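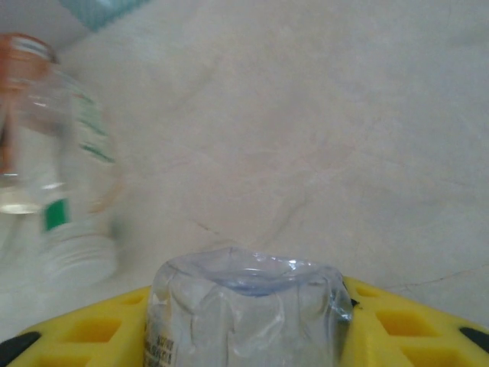 Crumpled bottle held between the yellow fingers, marbled surface behind.

Notebook, Daverholm bench, August 2024

Recycling sort, continued. I want to get this down while I'm still excited about it, because I think we've been asking the wrong thing of this chore for months and it has been a lot more fun since we stopped.

The old question was "can it clear the worktop?" and the old answer was "no, and it takes ages to say so". So for this round I split the job up. Pick one empty off the surface. Hold it without losing it. Get it over the bin. Let go. Every one of those gets its own mark on the sheet and I don't care about the rest until the step before is decent.

Plurkent is running the new grasp settings (softer close, slower last centimetre). Went through 50 picks with mixed plastic. 9 dropped between the surface and the bin, all of them after a perfectly good first squeeze. With the old settings I'd stopped writing drops down, so I can't give a fair comparison, which is annoying and my own fault.

Crushed bottles are my favourite thing to watch now. A full round bottle wants to roll off the moment one finger touches it before the other. One that has already been squashed has folds and flats all over it and the fingers find something to lean on. I'd have bet the other way round! We spent most of last December worrying about odd shapes, and the odd shapes are friendly. It's the nice smooth new ones that go for a walk.

Things that still go wrong, in no order:

Clear plastic on a pale top. The depth reading goes patchy and the planner sometimes decides the bottle is thinner than it is. Closing slowly hides this, it doesn't cure it.

Labels. If there's a bright label it aims at the label, wherever that happens to be. Fine if it's in the middle. Less fine near the neck.

Two things touching. It goes for the pair as one object, gets the near one, and gives the other a shove. Then the other one is still moving when the next look is taken. Need a wait in there. I put in a short pause by hand and it helped straight away, so that wants doing properly.

Log for the whole session came to 1157 lines, a good half of them the same depth warning. Please can somebody turn the repeats off before I run it again, or tell me where the switch is.

After the bottles I wanted to try the stuff that really fills a kitchen bin, meaning film, bags and clear food tubs. We've ducked this since the start. I still think it's the proper test of whether any of this is ready for a house, as a worktop with only bottles on it isn't a worktop anyone has. Film has no real shape, it changes when you breathe near it, and you can see straight through it to whatever's behind. The planner has to choose a place to pinch and there's no obvious best place.

What did work, and I mean properly worked, was going in low and wide and letting the sheet bunch up between the fingers. 11 tries this way and it came up with something in its grip on most of them. No cleverness about edges at all. I had a whole plan for finding the edge of the sheet and I'm happy to bin it.

Where it falls down is knowing what it has got. With film across the view, the camera is close to useless, so we're going on finger width and motor current, and thin film barely moves either. It can be holding a bag and report an empty hand.
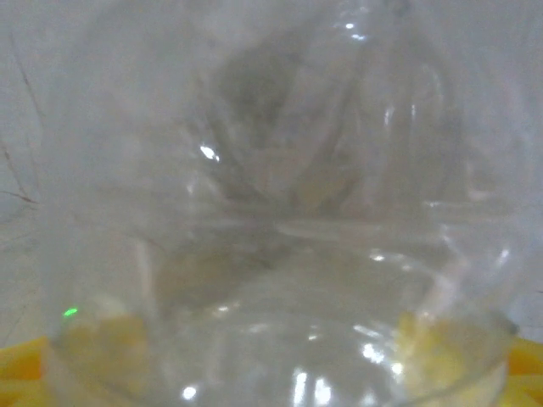
Yurchenko read the above over lunch and wrote in the margin that a person with their eyes shut would know they had hold of a bag from the feel and the rustle, so why not put a cheap microphone on the wrist and listen for it? Also that a tub and a bag in one grab counts as a success in any kitchen, and I should stop marking it as a fault.

I love the microphone idea. The motors are noisy but film is noisy in a very different way, and we only need a yes or no. There's a spare one in the Ustton box. On the marking, I half agree. If both are going in the same bin, fine, give it the point. If the tub is for washing and the bag is for throwing, it has made a mess, and a house will have both sorts. I'll add a column for "more than one thing" and leave the score alone for now.

So is it ready to do the recycling? For a row of spaced-out empties on a clear top, I'd leave it running while I made tea, and I wouldn't have said that in spring. For a real heap with film in it, no, I'd be back in there with my hands inside a minute. But the gap looks like a list of jobs now, and most of them are small.

Next:
- wait-until-still check before each look
- microphone on wrist, record only, no decisions from it yet
- same bottles again with a dark cloth under them, to see how much of the depth trouble is the pale top
- write the drops down EVERY time, old settings too
- keep the squashed bottles, do not let anyone tidy them away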